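# Renovar la suscripción «para siempre»: lo que trae la letra pequeña

Boletín de consumo, 2025-12-08
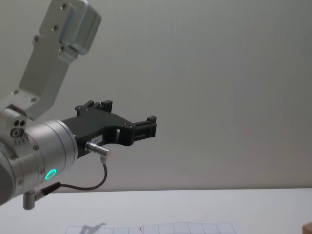 ## Otra oferta vitalicia, y van unas cuantas

Vuelven las licencias de por vida. En las últimas semanas varios lectores nos han reenviado el mismo correo de Neststead, la aplicación de contabilidad doméstica, que ofrece acceso «permanente» por 1.065 euros a quien pague antes de que termine febrero. El texto habla de tranquilidad y de olvidarse de las cuotas. No dice en ningún momento qué se entiende por permanente.

Fuimos a buscarlo. Está en la cláusula 6 de las condiciones, y la definición ocupa dos líneas: la licencia dura lo que dure «la versión comercial vigente del servicio». Es decir, la empresa decide cuándo se acaba. Le basta con sacar una versión nueva y llamarla de otra manera.

Puede que no lo haga. Puede que dentro de diez años estemos todos encantados con nuestra licencia y este artículo haya envejecido fatal. Pero quien adelanta el dinero es el cliente, y por ese precio esperábamos encontrar algo más que buenas intenciones.

## El precedente de Okico

Los que llevan tiempo leyéndonos recordarán Okico, el gestor de fotos familiares. También vendió planes vitalicios, también con fecha límite y cuenta atrás en la página. Cuando la compró Cison, los planes se «migraron» a una modalidad básica, sin copia automática y con la mitad de las funciones escondidas tras un pago mensual. Los usuarios que reclamaron recibieron un vale de descuento. Para el pago mensual, claro.

Legalmente el asunto era discutible. En la práctica, muy poca gente va a pleitear por una aplicación de fotos, y eso lo saben las dos partes.

## ¿Y si aun así me interesa?

Algunas cosas que conviene mirar antes de sacar la tarjeta:

- Si se pueden exportar los datos en un formato abierto. Neststead lo permite, pero solo desde la versión de escritorio, y los recibos adjuntos no se incluyen.
- Qué pasa con la licencia si la empresa cambia de dueño. En las condiciones actuales no hemos encontrado ni una palabra.
- Si la oferta lleva atención al cliente. El correo dice que sí; la tabla comparativa de la web la reserva para el plan anual. Preguntamos hace dos semanas cuál de las dos cosas vale y seguimos esperando.
- Cuánto tiempo ha usado uno de verdad las últimas aplicaciones que pagó.

La cooperativa Avotiņš, que ofrece un programa parecido y más feo, cobra por meses y deja marcharse con un clic y un archivo descargado. No nos entusiasma: el buscador es lento y la traducción al español tiene tramos misteriosos. Al menos se sabe qué se está comprando.

Si alguien ya ha pagado la oferta y ha recibido condiciones distintas de las publicadas en la web, que nos las mande respondiendo a este correo. Las compararemos con las que guardamos nosotros.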